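十月 周三 工位笔记(床铺工位,手持夹爪保养)

上午先把上周欠的账还了。两只手持夹爪自从搬到床铺工位以后就没有正经做过一次保养,一直是谁用谁顺手擦一下,擦到哪儿算哪儿。这回趁着叠衣服任务换批次,中间空出半天,我把它们从头到尾过了一遍,写得啰嗦一点,后面接手的同事少走点弯路,也省得我自己下个月又忘了当时是怎么弄的。

一、起因

上周开始,右手那只夹爪夹薄布料的时候老是滑。毛巾没事,厚一点的卫衣也没事,一到T恤的下摆就不行,指尖明明合上了,一提就从中间溜走。开始我以为是布料的问题,换了一件,还是一样。后来拿一张打印纸夹在两个指尖之间抽,左手那只抽起来有明显的阻力,右手那只几乎是滑出来的,心里就有数了:指尖没有对齐,合上的时候只有一个角在受力。

翻了一下导出的记录,出问题的那一批一共2552条,里面标了“滑脱”的有46条,几乎全是右手。数目不算吓人,可是每一条都得人工回看,看得我眼睛发酸,还不如早点拆开来修。

二、拆和清理

先断电,等指示灯灭了再动手,这个顺序请大家务必照做。手指根部的内六角螺丝用的是Ponico那套扳手,不要拿旁边抽屉里那套旧的,旧的头已经磨圆了,我去年就是用它拧花了一颗,取了一下午才取出来(想起来还是有点心疼)。

转轴帽拆下来以后,里面缠了不少线头,都是布料上掉下来的细绒,跟润滑脂混在一起,成了灰蓝色的一小团。用镊子夹出来,再拿无纺布蘸一点酒精擦干净。酒精别蘸多,别流到外壳里面去。擦完放15分钟再上脂,润滑脂用Skastance的那一管,薄薄一层就够了,上多了下次又是一团毛。

三、对齐指尖

这一步最费耐心。两根手指的螺丝先都只带到七分紧,合拢,对着灯看缝隙,缝隙上下一样宽了再交替拧紧,一边半圈,别图快一口气拧死一边。我第一次就是图快,拧完一看又歪了,只好重来。反复了3次才满意。打印纸再抽一遍,两只手感差不多了,很踏实。

顺手把左手那只也照样做了一遍。它本来没有毛病,不过既然都摊开了,一起做完,以后两只的保养日子也好记在一块儿。

四、上床铺试夹

装好以后回到床铺工位,拿那件蓝色T恤试。床单我没有特意抻平,平时采集的时候也是带着褶子的,太平整了反而试不出毛病。试夹的要求是用指尖最窄的那一段去捏布边,不要整根手指压上去,压上去谁都夹得住,看不出对齐好坏。
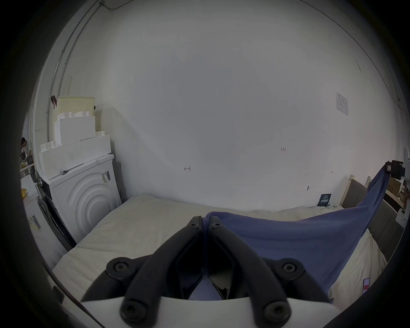
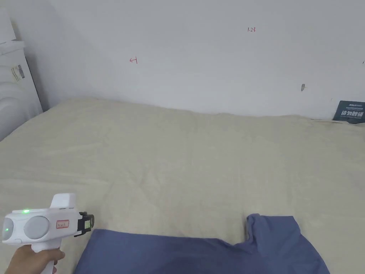
五、试夹结果和几点留意

捏边、提起、两手各执一角拉开,我来回做了好些遍,右手没有再溜。拉开的时候布面绷得比较紧,这种受力最容易暴露问题,能扛住我就放心多了。下摆双层的地方和袖口单层的地方都试过,袖口稍微难一点,要让指尖贴着床面斜着进去,角度太陡就会只戳到床单。这是手法的事情,跟夹爪关系不大,新来的同事多练几次就有感觉了。

还有几件小事,想到哪儿写到哪儿。

夹爪前端的部件这次没有动,擦灰的时候只用干布,不要用酒精。如果哪天不小心碰歪了,先别急着采,把标定重新跑一遍再说,不然后面一整批都得返工。

拿手柄的时候手指绕在前面,拇指扣在后面,不要捏着外壳顶上凸出来的那一块提,那里不是受力的地方。我见过好几位图方便这么拎,看得我直冒汗。

墙上那些红色的手写记号请不要擦,保洁那边我已经打过招呼了。靠墙那块“请勿触碰”的牌子也留在原处,换床单的时候小心一点,别把它一起卷走。

换下来的旧螺丝我收在Kocabaş的小零件盒里,最下面一格,还能应急用。新螺丝已经跟Drulter那边下了单,到货以后把两只手的一起换掉,别一边新一边旧。

六、还没做完的

右手那只扳机回弹比左手的慢一点点,不仔细感觉不出来,我怀疑是里面的弹簧,不过今天实在没力气再拆一次了。下次保养的时候先看这个,如果在那之前有人觉得手感变重,请直接在这一页后面接着写,不用另开新页。

下午照常恢复采集,先跑短袖,长袖等弹簧的事情弄清楚再排。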